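Can a robot tidy my desk yet? Your questions, answered

We get these a lot at Rindard, so Retno Lau and I finally sat down and wrote out our answers in one place.

Is there a machine I can buy that will clear my desk?

Not one we'd tell you to spend your money on, I'm afraid. Plenty of arms can pick up a pen. Picking up the right pen, from a bunch lying side by side, and getting it into a cup that already has a few in it — well, that still goes wrong more often than any of us would like.

Why are pens so hard? They seem like the easy part!

They do, don't they? But they roll, and when they lie close together there's hardly any room for fingers to get in between. Our own arm, Lirolness, made 200 tries at this chore in August and finished a little over half without help.
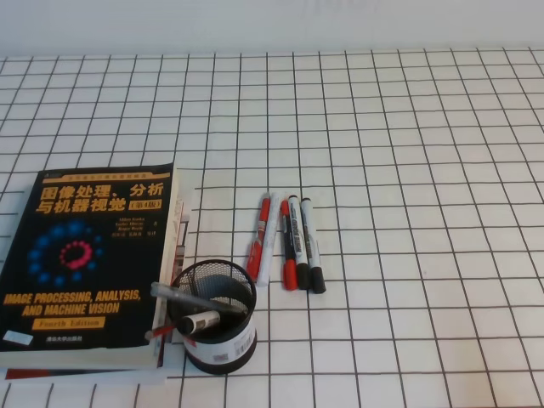
Markers still out on the table, next to the mesh pen holder.

What about the books?

A thick paperback lying flat is a different headache. You and I slide a fingertip under the cover without thinking, and a gripper usually has to push the book to an edge first (Liam Hennessy on our team has spent 3 weeks on that one push, bless him).

So when should I expect one at home?

I'd love to give you a year, and I won't. Shop floors will get there sooner, where every part sits in the same spot each time. Kitchens and kids' rooms are a much longer road — please do keep writing in and asking, though.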